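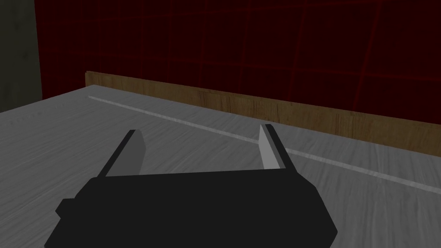
Re: [andby-teleop] Wrist view and gripper speed when recording kitchen demos

On the Andby list at 4.10 in the afternoon, Custgate wrote:
> We are driving both arms by remote control in the simulated
> kitchen and the fridge door is giving us trouble. Do you
> steer from the wrist view or the head view? And do you keep
> runs where the operator stops to think?

We use both views. For the reach we stay on the head view, with the fridge and the two arms in sight together, and change to the wrist view only for the last bit before the fingers close. Our operators at Jollanport tried the whole task from the wrist and kept losing track of the other arm.
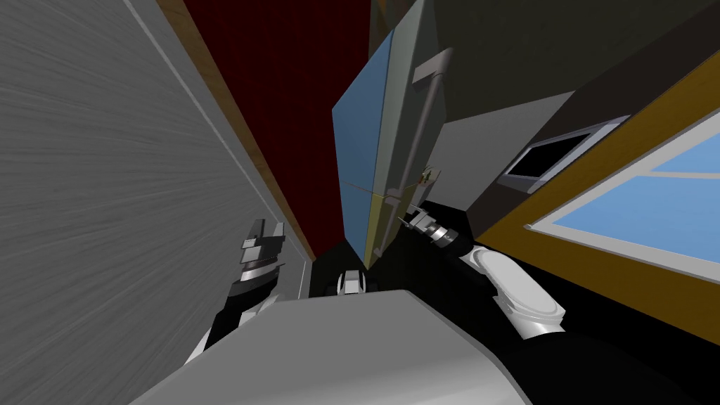
The handle is long, so agree beforehand where on it you are going to grip. We had 2 operators who each took it at a different height, and the policy trained on the mixed set went for a point in between.

On pauses, we keep the short ones and trim the long ones. Out of 1664 runs we kept 956 after trimming and checking. The Papadopoulos script does the trimming, but it also eats slow approaches if you leave the threshold alone, so look through what it throws out.

We start every run with the gripper open. If yours start in mixed states, sort them before training.
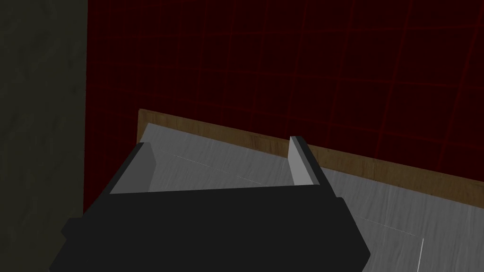
Wrist view, fingers open over the table.

Some 2000 more runs are planned for November. I can post the trimming settings if they are any use to you.

Jollanport teleop desk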